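Greldale Bowls — Mixing and Serving

Back in stock, most colours. Two main sizes, the big wide one and the smaller one, plus the odd seconds box when we have enough to fill it. Prices are per bowl unless it says set.

The wide bowl is the one people come back for. Deep, so flour stays in it when you stir. Matte outside, matte inside. Mint, oat and a dark plum which is nearly gone. Holds a full batch of bread dough with room to rise, or salad for 6 if they're polite about it.

The small bowl — porridge, soup, a pile of olives. Speckled glaze on all of these, every one comes out a bit differnt so please don't ask us to match a photo. Light blue, sand, white. 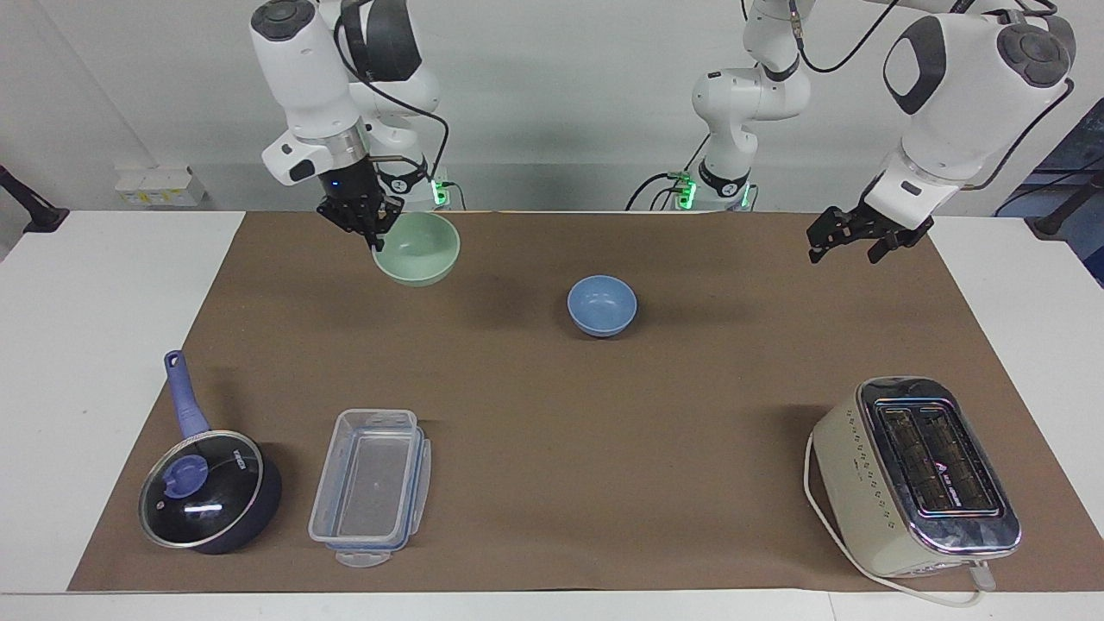
Words: M. Yeoh
Updated 18 October 2020

Mint in the wide, light blue in the small. They go together well, I have both at home. The mint is a shade lighter on the inside, same on all of that colour, not a fault.

Care
Dishwasher fine, top rack for the small ones. Microwave fine. Oven no. Hob definitely no. Matte glaze can pick up grey marks from metal spoons and whisks — bicarb on a damp cloth, rub gently, rinse. Don't use wire wool. If you stack them put a bit of kitchen paper between.

Sizes
Wide bowl — 34 cm across the rim. Check your cupboard first, we get a lot of returns on this one for that and nothing else.
Small bowl — no fixed measurement, they vary a little from the kiln.

Sets
Set of 4 small, mixed or all one colour, say which in the notes box at checkout. No note = mixed. Wide bowls are sold singly. No lids for either, we did try a cork one and it warped.

Delivery
Packed in shredded card and a double box. Wide bowls go on their own, so if you order one of each you may get two parcels on different days. Breakages — email a photo within a week, keep the box till we've replied. We'll send another or refund, your choice. Collection from the Gernus shop is free, bring the order number, and a bag for the smalls if you can.

Coming up
Plum wide won't be remade once it's gone. Next glaze delivery is Febuary so anything marked "waiting" is waiting for that. The Turetti plates that used to be on this page have moved to Tableware.

Trade orders — cafes etc — use the trade form, not the basket. We've sent out more than 1000 of the small ones that way and can usually do a plain white run if you ask early. Samples are charged, and taken off your first order.

Wide bowl, mint: in stock
Wide bowl, oat: in stock
Wide bowl, plum: last few
Small bowl, light blue: in stock
Small bowl, sand: waiting
Small bowl, white: in stock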